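Setting up the Orkari paired hand-held grippers for garment work

The Orkari kit is sold by Vevano as a pair of hand-held grippers with recording software. These steps cover a first session with soft goods. Firmware 3 or later is required.

1. Clear the work surface and set the garment in its tray at one side. Keep both marker plates facing up and leave slack in each cable.
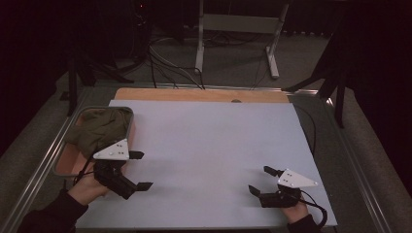
Category: Data Capture Kits

2. Start the recorder and open both grippers fully. Hold them open over the board until the software reports both markers.

3. Bring one gripper to the garment. Thick or quilted fabric needs a wider approach than a single layer -- let the folds settle between the fingers before closing.
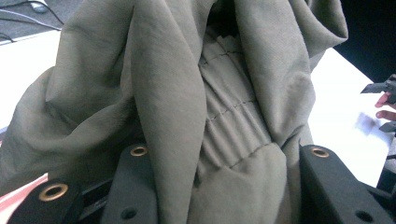
Last modified: 24 Dec 2024

4. Close slowly. If the force reading passes 333, release and take a smaller fold. The default limit of 1000 is meant for rigid parts.
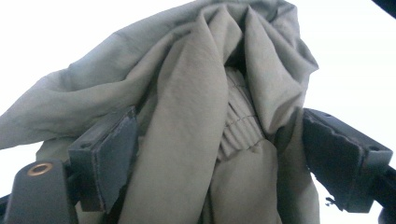

Pad condition affects every grasp recorded with the kit. Inspect both pads before each session and log the result under part number 3853. Wear is often uneven within a pair: the right pad on this gripper has a ragged, chipped lower edge, and the left is in better shape. Replace pads in pairs -- then rerun the zero routine with the fingers closed on nothing.

5. Stop the recorder, then export the session.

Written by Adel El Ouafi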